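4월의 일기

오늘 오후에 Drondis의 공개일에 다녀왔습니다. 집에 돌아오니 밤 열 시가 넘었고 다리가 아픕니다. 그래도 잊어버리기 전에 쓰려고 합니다. 한국어로 긴 글을 쓰는 것은 아직 저에게 쉬운 일이 아니지만, 선생님이 일기를 한국어로 쓰면 단어가 머리에 남는다고 하셨습니다. 그래서 사전을 옆에 놓고 천천히 씁니다.

점심은 Noreen Shaikh 씨와 같이 먹었습니다. 칼국수를 먹었는데 제가 김치를 두 번 더 달라고 했습니다. Noreen 씨는 오늘 회사에 일이 있어서 공개일에 같이 가지 못했습니다. 저는 버스를 탔고, 정류장을 하나 지나서 내렸기 때문에 조금 걸었습니다. 벚꽃은 거의 떨어졌고 길가에 꽃잎이 많이 있었습니다.

입구에서 이름을 쓰고 목에 거는 표를 받았습니다. 제 번호는 164번이었습니다. 안내하는 분이 오늘 신청한 사람이 400명이 넘는다고 했습니다. 그렇게 많은 사람이 로봇을 보러 오는 줄 몰랐습니다. 아이를 데리고 온 부모님도 있었고, 교복을 입은 학생들도 있었습니다. 저는 26번 조에 들어갔습니다. 우리 조에는 Faisal Malik 씨와 Faisal Marwat 씨가 있었습니다. 이름이 같아서 안내하는 분이 "파이살 씨" 하고 부르면 두 사람이 같이 대답했습니다. 그 다음부터 안내하는 분은 말릭 씨, 마르와트 씨라고 불렀습니다.

처음에는 작은 강당에서 설명을 들었습니다. 발표한 분은 Shoaib Bajwa 씨입니다. 말이 조금 빨라서 저는 반쯤 이해했습니다. 공책에 모르는 단어를 적었습니다. 감속기, 말단 장치, 교시. "교시"는 저는 학교의 1교시, 2교시만 알고 있었는데, 로봇에게 동작을 가르치는 것도 교시라고 합니다. 옆에 앉은 마르와트 씨가 공책에 한자를 써 주었습니다. 글씨가 저보다 훨씬 예쁩니다.

강당 다음에는 Quansah라는 이름의 방에 갔습니다. 왜 방 이름이 그런지 물어보고 싶었는데 사람이 많아서 못 물어봤습니다. 그 방에서는 영상을 보여 주었고, 의자가 부족해서 저는 뒤에 서 있었습니다. 영상은 조금 길었습니다. 솔직하게 쓰면 중간에 졸렸습니다. 점심을 많이 먹은 것이 문제였습니다.

쉬는 시간에 자판기 커피를 마셨습니다. 말릭 씨는 Sitavano에서 일한다고 합니다. 거기에서는 상자를 옮기는 일을 아직 사람이 다 한다고 했습니다. 허리가 아픈 동료가 많아서 회사가 기계를 알아보고 있고, 그래서 오늘 왔다고 합니다. 저는 기계가 들어오면 그 동료들은 무슨 일을 하게 되는지 물었습니다. 말릭 씨는 잠깐 생각하고 "그건 저도 물어보고 있어요"라고 대답했습니다. 이 대답이 집에 오는 버스에서도 계속 생각났습니다.

오후 세 시쯤 실습실에 들어갔습니다. 제가 제일 기다린 시간입니다. 시연은 Rizwan Bukhari 씨가 맡았습니다. 이분은 말을 천천히 하고 어려운 단어가 나오면 쉬운 말로 다시 설명해 주어서 고마웠습니다. 저는 로봇 팔이라고 하면 자동차 공장의 크고 주황색인 것을 생각했습니다. 그런데 책상에 올려놓고 쓰는 팔이었습니다. 작업판도 제 생각과 많이 달랐습니다. 갈색 골판지를 깔고 그 위에 파란 테이프로 칸을 나누어 놓았습니다. 테이프 선이 조금 비뚤어서 저는 오히려 마음이 편해졌습니다. 우리 집 선반에 붙인 테이프도 그렇습니다.
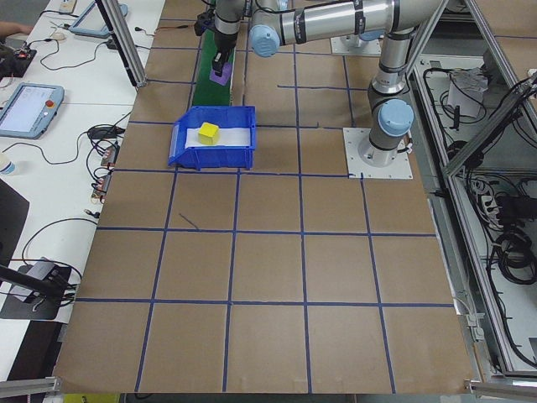

Drondis 실습실에서. 로봇 팔이 작은 보라색 물건을 초록색 띠 위에서 잡고 있다. 파란 통 안에는 노란 정육면체.

Bukhari 씨의 설명에 따르면 물건을 집는 것보다 놓는 것이 더 어렵다고 합니다. 높은 곳에서 놓으면 물건이 굴러가고, 너무 낮게 내려가면 바닥을 누르게 됩니다. 저는 이 말을 듣고 할머니가 달걀을 그릇에 담으실 때의 손을 생각했습니다. 할머니는 한 번도 그것을 설명하신 적이 없는데 저도 그렇게 합니다.

질문 시간에 학생 한 명이 로봇이 실수하면 누가 혼나느냐고 물어서 모두 웃었습니다. Bukhari 씨는 자기가 제일 먼저 혼난다고 했습니다. 저도 손을 들고 싶었지만 문장을 머리에서 만드는 동안 시간이 끝났습니다. 묻고 싶었던 것은 이것입니다. "새로운 물건이 오면 처음부터 다시 가르쳐야 합니까?" 다음에는 질문을 종이에 미리 써서 가야겠습니다.

나올 때 Costa라고 쓴 볼펜을 하나 받았습니다. 잘 써집니다. 지금 공책을 보니 오늘 적은 새 단어가 13개입니다. "비뚤다"와 "비뚤어지다"가 어떻게 다른지 아직 모르겠습니다. 내일 선생님께 여쭤볼 것.

Noreen 씨에게 사진을 보냈는데 아직 답이 없습니다. 빨래를 널고 자야 합니다.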